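작은 냄비와 토스터를 식탁 위에 두는 것에 대하여

저는 한국어로 글을 쓴 지 오래되지 않았습니다. 그래서 문장이 조금 딱딱할 수 있습니다. 그러나 부엌에 대한 제 의견은 오래되었고, 이번에는 그것을 한번 천천히 적어 보고 싶습니다.

제 의견은 간단합니다. 매일 쓰는 물건은 찬장 안에 넣지 않는 것이 좋습니다. 토스터, 작은 냄비, 그릇, 음식을 담는 통은 손이 닿는 상판 위에 있어야 합니다. 요즘 집을 소개하는 글을 읽으면 반대의 조언이 더 많습니다. 상판 위를 완전히 비우라고 합니다. 가전제품은 문 뒤에 숨기고, 그릇은 서랍에 세워 두라고 합니다. 저는 이 조언을 여덟 달 동안 따랐습니다. 그리고 그 여덟 달 동안 아침을 제대로 먹은 날이 적었습니다.

이유를 생각해 보았습니다. 저는 프랄포트에서 살 때 부엌이 아주 작은 집을 빌렸습니다. 찬장이 하나뿐이었고, 그 안에 토스터를 넣으려면 먼저 냄비 두 개를 꺼내야 했습니다. 빵을 구우려고 냄비를 꺼내고, 토스터를 꺼내고, 다시 냄비를 넣었습니다. 먹은 후에는 토스터가 식을 때까지 기다렸다가 같은 일을 거꾸로 했습니다. 빵 한 장에 12분이 걸렸습니다. 굽는 시간은 그중에서 아주 짧은 부분이었습니다. 어느 수요일 아침에 저는 토스터를 꺼낸 채로 출근했고, 저녁에 돌아와서도 넣지 않았습니다. 그 후로 한 번도 넣지 않았습니다.

보기 좋은 상판과 쓰기 좋은 상판

비어 있는 상판이 아름답다는 것은 저도 인정합니다. 사진으로 찍으면 더 그렇습니다. 하지만 사람은 상판을 보는 시간보다 쓰는 시간에 더 피곤해집니다. 허리를 굽히고, 문을 열고, 무거운 것을 들고, 뒤에 있는 것을 앞으로 옮기는 일이 매일 쌓입니다. 젊은 사람에게는 작은 일입니다. 손목이 아픈 사람에게는 작은 일이 아닙니다. 제 어머니는 냄비가 싱크대 아래 칸에 있다는 이유로 국을 데우지 않고 드신 적이 많습니다.

물건을 꺼내 놓으면 어수선하다고 말하는 분들이 있습니다. 저는 물건의 수와 물건의 자리를 나누어서 생각해야 한다고 봅니다. 같은 물건이라도 자리가 정해져 있으면 눈이 금방 익숙해집니다. 토스터는 벽 쪽에 두고, 냄비는 손잡이가 옆으로 향하게 두고, 통은 그 뒤에 둡니다. 앞쪽은 그릇을 놓고 일하는 곳입니다. 저는 이 배치가 서랍 정리 도구를 사는 것보다 효과가 크다고 생각합니다. 돈도 들지 않습니다.

냄비 손잡이의 방향은 특별히 말하고 싶습니다. 손잡이가 길면 앞으로 튀어나오게 두는 사람이 많은데, 지나가다가 옷에 걸립니다. 옆으로 돌려 놓으면 자리를 조금 더 차지하지만 걸리지 않습니다. 그리고 유리 뚜껑은 덮어 두는 것이 좋습니다. 뚜껑을 따로 세워 두면 그것을 위한 자리가 또 필요하고, 냄비 안에는 먼지가 들어갑니다.

빵은 토스터에, 뚜껑은 냄비 위에.

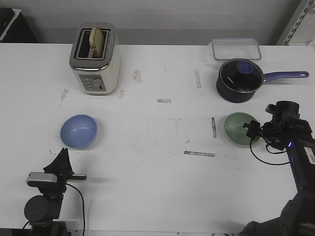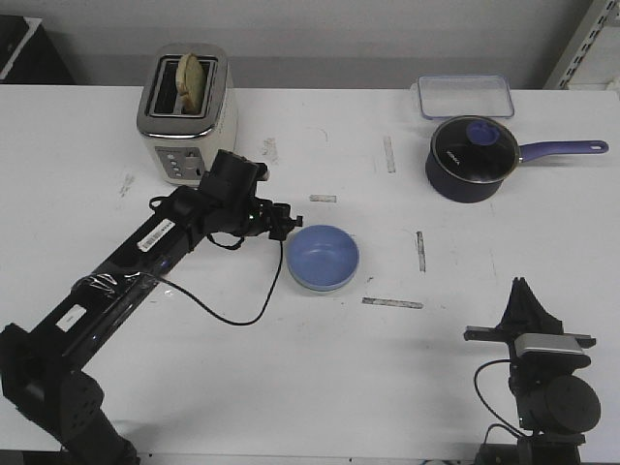
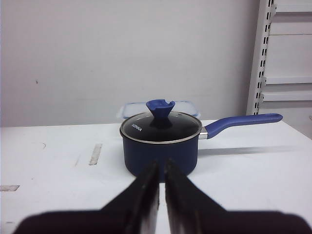
얼룩에 대한 의견

흰 상판은 정직한 물건입니다. 긁힌 자국, 문지른 흔적, 테이프를 붙인 자리가 모두 보입니다. 어떤 분들은 이것 때문에 흰색을 피하고, 어떤 분들은 자국이 생기면 상판을 바꿉니다. 저는 둘 다 필요 없다고 생각합니다. 오히려 자국이 보이는 상판에서 마음 편하게 요리를 할 수 있습니다. 새 상판을 쓰는 동안에는 그릇을 내려놓을 때마다 조심하게 되고, 조심하는 사람은 그릇을 적게 꺼냅니다. 제가 프랄포트를 떠나 프리르콘으로 이사했을 때, 집주인이 새로 깔아 준 상판 위에서 처음 몇 주 동안은 과일도 깎지 못했습니다.

물론 더러움과 자국은 다릅니다. 빵가루는 매일 닦아야 합니다. 토스터 아래의 받침도 빼서 털어야 하는데, 꺼내 놓은 토스터는 이 일을 하기가 쉽습니다. 찬장에 넣은 토스터는 가루와 함께 들어가고, 그 가루는 찬장 바닥에 남습니다. 상판을 비우려고 찬장을 더럽히는 것은 이상한 일이라고 저는 생각합니다. 이 말을 하면 웃는 친구도 있지만, 그 친구의 찬장도 한번 열어 보면 좋겠습니다.

몇 개까지 꺼내 놓을 수 있는가

그러면 모든 것을 꺼내 놓아도 되느냐고 물으실 수 있습니다. 저는 그렇게 주장하지 않습니다. 제 기준은 일주일입니다. 일주일 동안 한 번도 손대지 않은 물건은 상판 위에 있을 권리가 없습니다. 와플 기계는 들어가야 합니다. 큰 믹서도 대부분의 집에서는 들어가야 합니다. 냄비는 큰 것을 넣고 작은 것을 남깁니다. 한 사람이나 두 사람이 사는 집에서 실제로 불 위에 올라가는 냄비는 거의 언제나 작은 쪽입니다.

저는 전에 오리코라는 동네 그릇 가게에서 19개가 들어 있는 그릇 세트를 산 적이 있습니다. 값이 최대 50퍼센트까지 내려간다고 해서 기뻤습니다. 지금 그 그릇들은 상자 속에 있고, 제가 매일 쓰는 것은 따로 산 깊은 그릇들입니다. 색이 서로 맞지 않습니다. 처음에는 그것이 신경 쓰였는데, 나중에는 편리한 점을 알게 되었습니다. 하나에는 수프를 담고 다른 하나에는 과일을 담는 습관이 생기니까 설거지를 할 때도 어느 것을 더 문질러야 하는지 바로 압니다. 하늘색 그릇과 연한 초록색 그릇이 같은 식탁에 놓여 있어도 밥맛은 변하지 않습니다.

투명한 통도 꺼내 놓는 물건에 넣고 싶습니다. 이 부분은 저와 의견이 다른 분이 많을 것입니다. 빈 통이 밖에 있으면 정리가 덜 된 것처럼 보인다고 합니다. 그런데 음식이 남는 순간에 통이 눈앞에 없으면 사람은 냄비째로 냉장고에 넣습니다. 저도 그렇게 했습니다. 그러면 다음 날 아침에 쓸 냄비가 없습니다. 통 하나가 냄비 옆이나 뒤에 있으면 이 문제는 생기지 않습니다. 뚜껑은 통과 함께 두십시오. 뚜껑만 따로 모으는 서랍은 제가 본 서랍 중에서 제일 슬픈 서랍입니다.

손님이 오는 날

손님이 오는 날에는 저도 조금 흔들립니다. 토스터를 숨기고 싶은 마음이 생깁니다. 예전에는 정말로 침실에 옮겨 놓은 적도 있습니다. 지금은 그냥 둡니다. 손님은 다음 날 아침에 스스로 빵을 구울 수 있고, 저에게 물건이 어디에 있는지 묻지 않습니다. 남의 집 찬장을 여는 것은 어려운 일입니다. 외국에서 오래 산 사람은 이것을 잘 압니다. 저는 여러 나라의 부엌에서 컵을 찾지 못해 물을 마시지 않고 잔 적이 있습니다.

부엌이 넓은 분들은 제 글이 필요하지 않을 수도 있습니다. 깊은 서랍과 긴 조리대가 있으면 숨겨도 금방 꺼낼 수 있습니다. 그러나 작은 부엌을 가진 분이 큰 부엌의 사진을 보고 따라 하시는 것은 말리고 싶습니다. 먼저 토스터를 한 달만 밖에 두어 보시고, 그래도 싫으시면 다시 넣으시면 됩니다.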